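April 2025
Plodine kit on trial, bench 2

Finally got the Plodine puzzle kit out of its box, and I'm rather taken with it! Maysoun ordered it to see whether it could replace our home-made insertion test (the one with the drilled blocks that Kassab made for us, which have gone sloppy at the corners). You get a board with shaped recesses, a bag of chunky coloured pieces, and a printed sheet of suggested tasks from easy to nasty.

Set up the Vamine arm in the grey enclosure and started with the U-shaped pieces. They stand nice and tall over the board, so there's plenty to grip.

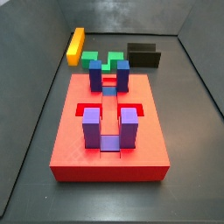 Ran 18 inserts with the stock settings before lunch, then dropped the approach speed and tried again. Four jams in the first lot, all at the last few millimetres, all from a slight twist in the grip. The second lot felt much smoother, though I need to go through the force logs properly before I say so to anyone else. File is run 474 on the shared drive.

Things I like: the colours are strong enough that the vision side needed hardly any fiddling, and swapping the order of pieces takes seconds. Less keen on the task sheet, which gives no tolerances at all. Have written to Plodine to ask.

Hanan, if you're in before me, could you try the zigzag piece? I'd love to know if your wrist-search routine copes with it.

Price is 700 for board and pieces. Worth it, I think, if the corners last until September.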